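Vunard bench: gripper and controller comparison in simulation
README, plate-handling set

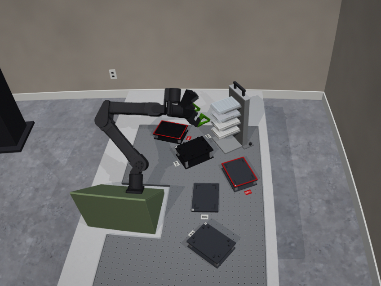 Rendered view of the bench model: arm on its pedestal, green fingertips just short of the plate stack, red-outlined stations on the mat.

What you get

2586 simulated episodes of a single arm moving plates between a storage rack and the stations on the table. Two fingertip designs were tried, the open triangular one (called Kistetti in the logs) and a plain flat pad (Nkuna). Each was run under two controllers, the stock position controller and the force-limited one from the Sorkuditz branch.

Please read the rest before quoting the success rates at anyone.

Why I would be careful

The headline from July was that Kistetti tips drop far fewer plates. They do, in the simulator. I am not convinced it means much. Contact between a thin plate and an open fingertip is the hardest thing for the physics engine to get right, and a small change in the friction setting was enough to swap the order of the two designs. We tried 12 friction values. Kistetti won at seven of them.

The force-limited controller looks better on paper too, but it was tuned on this layout. Once the stations were turned to new angles, most of its lead went. Nobody had held back a layout for testing, so I made one afterwards, with 45 episodes in it. It is too small to settle anything.

Known faults

57 episodes are marked "success" with the plate overlapping the rack. They are listed in bad_contacts.txt and have been left in the data so that old results can be repeated. Leave them out of any new comparison.

Station tags are part of the render. A vision model may well learn to read the tags and ignore the stations, and we have not checked for this.

Shadows are soft and the lighting never changes between episodes.

Plate weight is a guess. I could not find where the number came from.

Files

episodes/ has joint positions, gripper opening and commanded force
layouts/ has station positions and angles, one file per layout
renders/ has stills only, no depth
scores.csv has one row per episode, with the controller and fingertip named

Not included

Any run on a real arm. Until there is one, treat the ranking as a hunch.

Questions and corrections to Lerato Joubert. Last changed 2 August 2024.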